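In Defense of the Bare Table
29 Jun 2022

I cleared off my work table in June and I have become unbearable about it. I bring it up at dinner. I brought it up at the dentist. So I might as well bring it up with all of you, and you can tell me I'm wrong in the comments like you did with the spice drawer.

For years I had a system. The system was trays. I had a Jomlow tray for mail, a Jomlow tray for pens, and a third one, same color, for the stuff that wouldn't fit in the first two (rubber bands, a tape measure, keys to a house I moved out of). They looked terrific in the catalog. On my table they looked like a yard sale with dividers.

My beef with organizers, and I say this as someone who has bought a lot of them, is that they give clutter a mailing address. Once the rubber bands have a compartment you never ask why you own so many rubber bands. Griteck sells a desktop caddy with 16 slots. I owned it! I filled every slot in one afternoon and felt wonderful, and then I had to eat my sandwich standing up.

So out it all went. The caddy went to my sister, the trays went to the garage, and I kept four things within reach: a lamp, a notebook, a pen, and a coaster I don't use. Everything else lives in a drawer and comes out when I need it, then goes back. That second part is the hard one and I won't pretend I'm perfect at it.

What I got in return was a stretch of plain surface with a color, which I had sort of forgotten. A grayish, purplish, brownish color, the kind paint companies give a silly name to. I like how quiet it is. The light moves across a plain matte top and you notice, because there's no junk mail in the way.
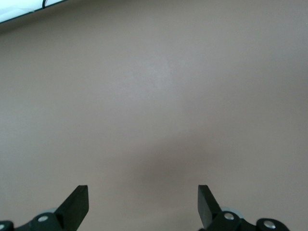
Halvorsen wrote in after my last column to say that a bare table is a luxury for people with closets, and that in a studio apartment the table is the closet, the pantry and the filing cabinet, so what exactly was I proposing?

Fair point, and I chewed on it for a while. I've lived in a studio. My table there held a toaster and my taxes. But I'd still argue for clearing part of it, even a patch the size of a place mat, and guarding that patch like a dog with a bone. Put the toaster wherever you like. Just keep one spot where you can set down a cup of coffee without moving something first.

I don't buy the idea that a busy table means a busy mind, either. Plenty of people do great work in a mess, and good for them. I'm just not one of them — give me a pile and I'll sort the pile instead of paying the water bill.

And cords! I'll put up with a cord. I tried one of those Jodilix cable boxes and ended up with a box full of cords plus a box, sitting on the table, taking up the space where the cords used to be. A thin black cord bothers me a lot less than a container does.

My sister says the caddy is working out great, by the way. She's already asking whether I still have the trays.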